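Demwood Home Textiles Introduces Wipe-Clean Table Linen Line for Rental Dining Rooms

DEMWOOD, January 14, 2021 - Demwood Home Textiles will begin shipping its Kuravero line of coated cotton tablecloths to rental and catering customers in February. The line replaces the company's uncoated printed cloths, which will be sold until current stock runs out.

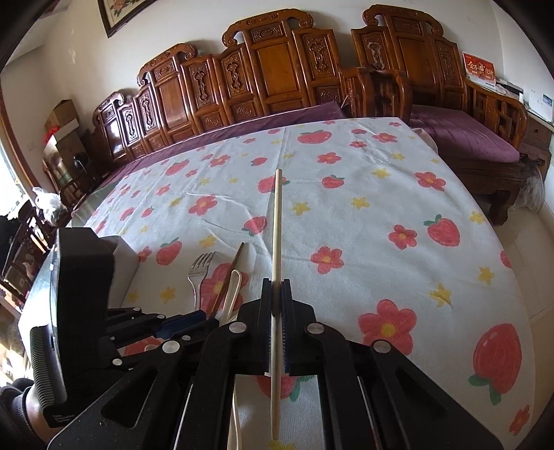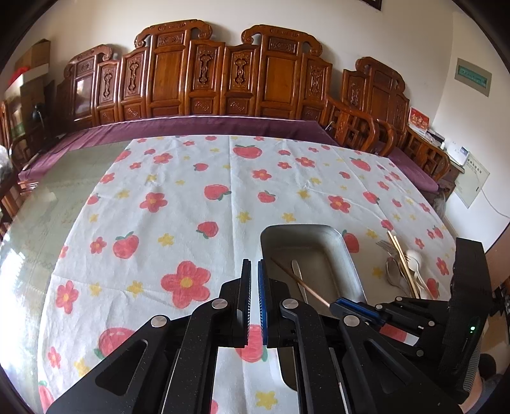
White tablecloth with a red and yellow print, shown on a table with a chopstick.

Kuravero cloths are woven from 95 percent cotton and finished with a thin clear coating on the upper side. Spills can be wiped up with a damp cloth and mild soap. The underside is left uncoated so that the fabric keeps its grip on the table and hangs the way ordinary cotton does.

Rental companies asked for a cloth that could go from one event to the next without a full wash each time. Demwood tested early samples with Mendes Party Rental, which used 30 of them at dinners, school lunches and outdoor markets over one season. Mendes reported that most food stains came off at the table, but that candle wax needed to be lifted with a plastic scraper. The care card packed with each cloth now includes directions for wax.

The samples also showed wear along the fold lines when cloths were stored flat under heavy stacks. Demwood changed the coating formula after the trial and now recommends that cloths be rolled on a tube for storage. Tubes are sold separately in the same lengths as the cloths.

The line comes in round, square and rectangular shapes. Rectangular cloths are offered in three lengths, and custom lengths can be ordered with a minimum of 300 pieces. Plain colors will be available at launch along with a small group of floral and fruit prints. Hems are double stitched, with mitered corners on the square and rectangular sizes.

Kuravero cloths can be machine washed in warm water on a gentle cycle. They should not be bleached or put in a dryer. Light ironing is possible on the underside only, with the iron on its lowest setting.

Initz Supply will handle distribution to caterers and restaurants. Orders placed directly with Demwood will ship from its own warehouse. Fabric swatches are available at no charge to business customers on request.

About Demwood Home Textiles

Demwood Home Textiles makes tablecloths, napkins and kitchen towels for homes and the food service trade. The company employs 97 people.

Media contact: Demwood Home Textiles, Press Office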